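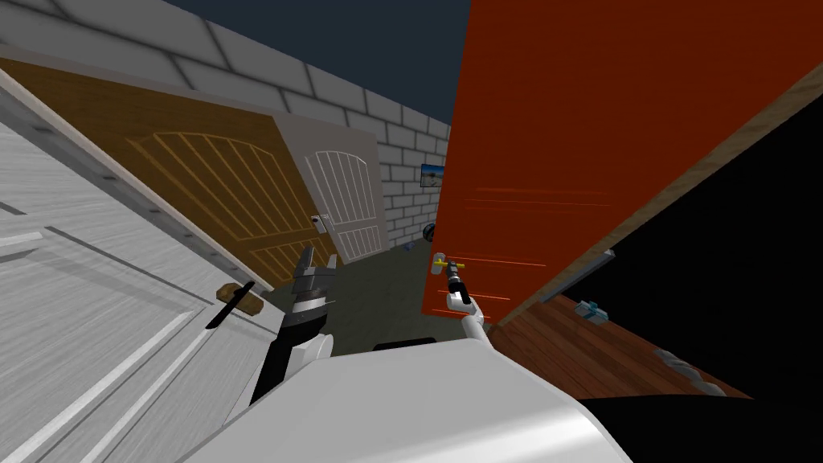 Group messaging apps should stop hiding the recipient list

January 19, 2025

I run the mailing side of a small walking club in Trarthorpe. We have a spring program that goes out in May and a lot of short notices the rest of the year: a changed meeting point, a canceled bus, a reminder to bring cash. For years I sent these from my phone with whatever app seemed easiest. I have now used enough of them to have one firm complaint.

Most group messaging apps treat the group as a single thing. You pick "Saturday walkers" from a list, type your message, and press send. The names inside the group stay folded away behind a small arrow or an info button. Designers seem to think this is cleaner. I think it is a mistake, and it causes most of the trouble people have with these apps.

Last year I sent a message about a private medical matter, meant for the three walk leaders, to a group that also held a former leader who had left on bad terms. The app showed me the group name and nothing else. I should have checked. But I was standing at a bus stop with one glove on, and checking took four taps. Sending took one.

Natália Charvát, who handles the same job for a choir in Clornstead, disagrees with me. Her group has 500 people in it and she says a full list on the screen would be useless to her. She would scroll past it every time. That's fair, and I wouldn't ask for 500 names above the text box. What I want is a plain count, the first few names, and a line telling me who was added or removed after my last message. "Two added, one removed" would have been enough to make me look.

The second problem is old numbers. Contacts on a phone pile up. One of our members had three numbers on her card, and the app picked the first one, which belonged to her old office. She missed two walks before she asked me if she had been dropped. An app that sends to a group should say which number it will use for each person and should let me fix it right there. Sending me out to the address book and back again means I'll put it off.

I tried Sýkora for most of last summer because it does show the numbers. It is slow to start and the buttons are ugly, and it asks me to confirm any message going to more than a handful of people. I found the confirmation annoying for a week and then stopped noticing it. I haven't sent anything to the wrong group with it. My friend Natália Brabec gave it up after two days over that same screen, so I know I'm in the minority.

Developers will say that extra screens lose users, and they probably have the figures to prove it. Still, a text can't be called back once it has gone to 800 phones. Make the warning a setting if you have to. Turn it on by default and let people like Brabec switch it off.

I'd pay for that, once, at a reasonable price. I would not pay monthly.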